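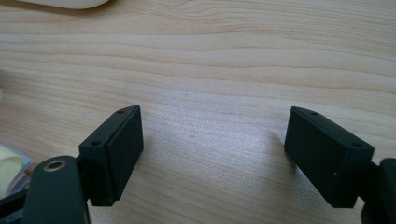 Helle Tischplatte, Holzmaserung

Dezember, Redaktion Widiren

Testpersonen gesucht: Bistix im Live-Betrieb, drei Monate, mit Aufwandsentschädigung

Bistix ist ein Step-Sequencer für Grid-Controller, läuft als eigenständiges Programm oder als Plug-in und soll laut Hersteller Wivon »jedes Setup ohne Einrichtung verstehen«. Wir haben den Satz inzwischen oft genug gelesen und glauben ihn nicht. Unser eigener erster Eindruck: Auf zwei Rechnern lief die Software, auf dem dritten verschluckte sie bei jedem Patternwechsel den ersten Schlag. Wivon meint, das liege am Puffer. Kann sein.

Deshalb suchen wir 13 Leute, die das Ding drei Monate lang so benutzen, wie sie sonst auch Musik machen, und uns aufschreiben, was dabei passiert. Gern auch, wenn gar nichts passiert.

Wer sich melden sollte

Ihr spielt live oder probt regelmäßig mit einem Grid-Controller, egal welcher Größe und welchen Alters. Ihr habt eine DAW oder eine modulare Umgebung, in der ihr euch auskennt, und könnt einen MIDI-Monitor lesen. Selbstgebaute Controller sind willkommen, ebenso alte Betriebssysteme, solange sie über den Mindestanforderungen liegen. Wer mit mehreren Clockquellen arbeitet und sich darüber schon länger ärgert, hat gute Karten.

Weniger geeignet: Leute, die Bistix schon vorbestellt haben und sich die Entscheidung bestätigen lassen wollen. Auch Vertriebspartner von Wivon und Personen, die von dort Geräte gestellt bekommen, nehmen wir nicht.

Was zu tun ist

Mindestens 2 Sessions pro Woche, dazu ein kurzes Protokoll: Hardware, Samplerate, Puffergröße, was gespielt wurde, was hakte. Stichworte genügen. Einmal im Monat ein Gespräch per Audio, abends ab 19 Uhr. Außerdem nehmt ihr einmal im Testzeitraum eine Stunde am Stück auf, MIDI und Audio getrennt, damit wir das Timing nachmessen können. Die Werksbibliothek »Lobo« mit angeblich 2.341 Patterns müsst ihr nicht durchhören. Falls es doch jemand tut: Uns interessiert, wie viele davon sich nur in der Transponierung unterscheiden.

Was ihr bekommt

Eine Lizenz für die Dauer des Tests und danach zur freien Verwendung, so hat es uns Wivon schriftlich zugesagt. Ob darin auch spätere Versionen enthalten sind, wollte man dort nicht beantworten. Die Aufwandsentschädigung zahlt Widiren, und zwar am Ende jedes Monats gegen Protokoll. Reich wird davon niemand, für ein paar Kabel reicht es.

Wivon bekommt die Protokolle erst nach der Veröffentlichung zu sehen und hat kein Mitspracherecht beim Text. Eure Namen erscheinen nur, wenn ihr das wollt. Aufnahmen bleiben bei euch, wir verwenden nur die Messwerte.

Bewerbung

Schreibt uns über das Kontaktformular, Betreff »Bistix-Test«, mit einer Liste eures Setups und ein paar Sätzen dazu, wie ihr es benutzt. Links zu Musik sind möglich, entscheiden aber nichts. Lebensläufe brauchen wir nicht. Bitte schreibt auch dazu, welche Sequencer ihr vorher ausprobiert und wieder aufgegeben habt und woran es lag. Absagen verschicken wir ebenfalls.

Diese Website verwendet Cookies. Mit der weiteren Nutzung stimmen Sie dem zu. Einstellungen | Akzeptieren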